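We've had so many kind messages about our Drurnach plaid bedding (thank you, every one of you!) that it seemed only right to give it a proper page of its own, and to let you see it at home in a lived-in bedroom with the blinds down.

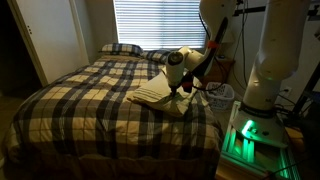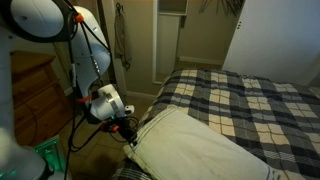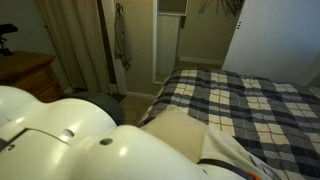 *The Drurnach comforter and checked pillowcases in the first picture; bedroom and honey-brown dresser in the second and third.*

## Drurnach comforter, double

It's a big, generous tartan, cream and tan squares with wide dark bands running across, and we cut it long so that it hangs well down over the sides – Dirk Geerts, who draws up all our checks at Plirkico, wouldn't hear of anything skimpier. It looks lovely beside warm wood and beige walls, and it doesn't mind being a bit rumpled.

- Comforter, double: £385
- Delivery: 9 to 14 working days
- Wash at 30, and do please dry it flat if you've the room

Pillowcases are sold separately, and the next batch is due in September.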